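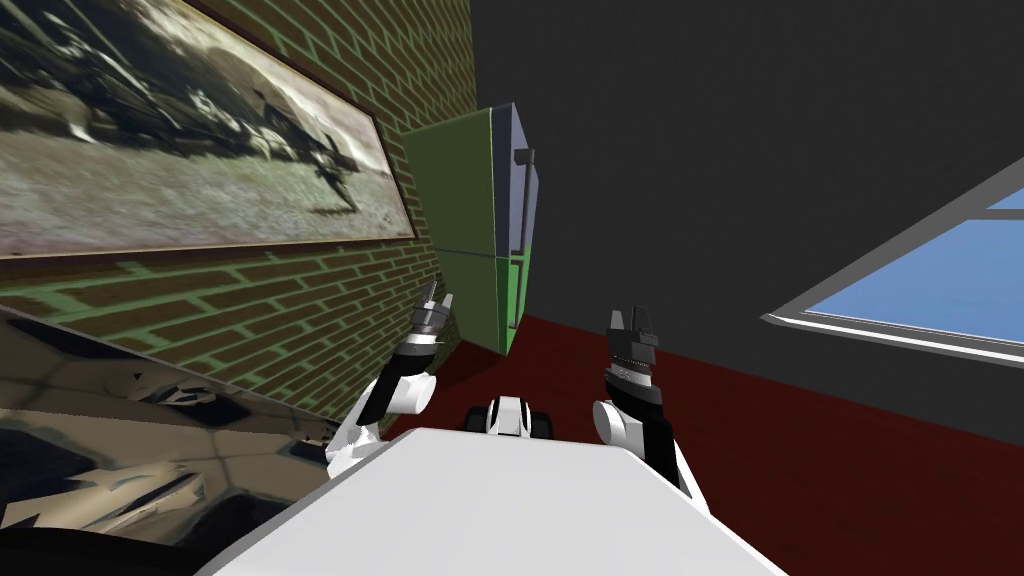
What is robot teaching by demonstration?
It is a way of giving a robot a task by having a person carry the task out through the robot's own arms, while joint positions, gripper states and camera views are recorded for later training.

Methods
Two methods are in common use. In hand guiding, also called kinaesthetic teaching, the operator holds the arm and moves it through the task with the motors set to offer little resistance. In remote control, or teleoperation, the operator works from a headset, a pair of hand controllers or a smaller copy of the arms. Hand guiding needs little equipment but puts the operator's hands in view of the cameras. Teleoperation avoids this and can also be used with a simulated robot, for instance a two-armed machine with parallel grippers in a rendered kitchen or living space.

Recording
A single recorded attempt is called an episode. In the Irik procedure, described by Rungnapa Intarasuk and Tùng Thân, a task is taught with 100 episodes, each lasting up to 79 seconds. Starting positions are varied between episodes. Attempts in which the object is dropped are kept but labelled separately.

Simulation
Simulated rooms allow wall finishes, floor colours and furniture to be changed between episodes at little cost. The Sovis room set contains 27 layouts, of which 16 include a refrigerator. Contact forces are less reliable in simulation, and door seals in particular are poorly modelled.

See also
Imitation learning
Motion retargeting
Parallel gripper

Last revised 8/17/23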